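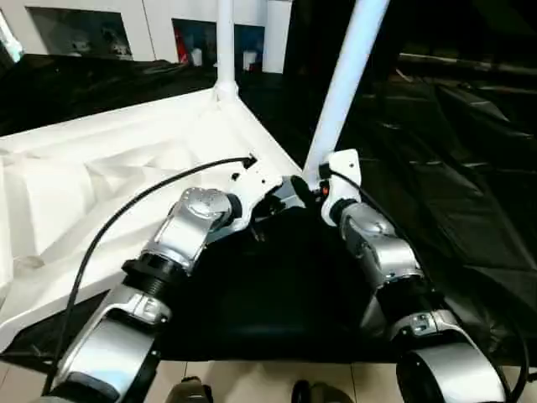
Nobody Reads the Adhesive Label

I have spent 17 years buying glue for a living, and I would like a word with whoever writes the tins. Skeltetti's two-part epoxy wants you to "apply evenly to a suitable substrate." Suitable to whom? The Stotdale plant has 4 kinds of substrate and opinions about all of them.

Pot life is worse. The label says 30 minutes. In November, in our shed, I could eat lunch and still spread it. In July it sets while you look for the stick.

My modest proposal – print a small table. Temperature down one side, minutes down the other. Sutanto did this on their sealants years ago and the sky stayed up. Skikcombe, meanwhile, spent its label space on a mountain. I have bought 2000 tins with that mountain on them and still don't know what it has to do with flooring.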